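Putting a Rented Two-Arm Kit to Work: My Term Project Report

Applied Automation, final report
June 4, 2026

What I was trying to find out

My project was a review of the Nendis bench kit, which is two black arms, a table frame and a software package called Pradell. You can rent it by the month or buy it outright, and our program is thinking about buying one. So my question was a simple one: could a student with one semester of coding get it doing something useful?

I picked flower arranging. I know, it sounds silly, but stems are thin, petals squash, and a glass vase is a horrible thing to knock over. Hetdale, the company that rents the kit out, mostly shows it stacking blocks in its demo clips, and I wanted something harder than blocks!

Setup

Getting the arms bolted on took me an afternoon. The guide is fine up to the cabling, and then it sort of gives up on you. I laid out white flowers, purple ones and a couple of pink-and-white roses on the green top, and spent the first two days just driving the arms by hand to get a feel for them.

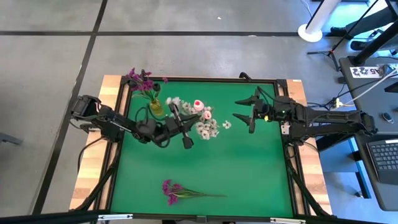

Driving by hand is the best part of the whole package, I think. There's a little lag when you move fast, but if you slow down the arms go where you want them. I got cocky on day two and bumped the frame hard enough that I had to redo the calibration (22 minutes, and you can't skip any of the screens).

The Fang fingers

The kit ships with plain fingers, and Hetdale offers a pointed set called Fang as an add-on. I tried both. The plain ones kept pushing stems away before they could close on them, so I switched to Fang for all the real runs. They open nice and wide, and the pointed tips get under a stem lying flat on the table. Glass was another story - clear glass on a shiny green top confused the depth readings all the time, and I ended up typing in the vase position myself.

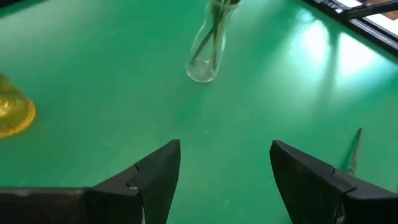
How the runs went

I did 50 runs with each run being one stem, picked up from the table and put into a vase. It worked in 31 of them. Most of the misses were at the very end, when the stem was over the opening but tilted a bit too far. Narrow necks were the worst for this. Long stems also sagged in the grip, so I started grabbing them closer to the middle, and that helped a lot.

Pradell saves every run, so I could play back my misses and see where the angle went wrong. I wish the playback had a slow-motion button.
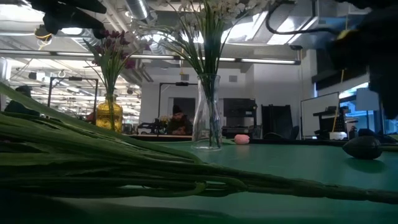 Would I buy it?

For a class, yes, with the Fang set included. The price we were quoted was some 2,000 dollars for the year, and I'd want Hetdale to fix the cabling pages in the guide before a whole group of us had to follow them. For a flower shop, no way, not yet. If I get more time with it I'd like to try a vase with a wider mouth first, and then both arms on one stem.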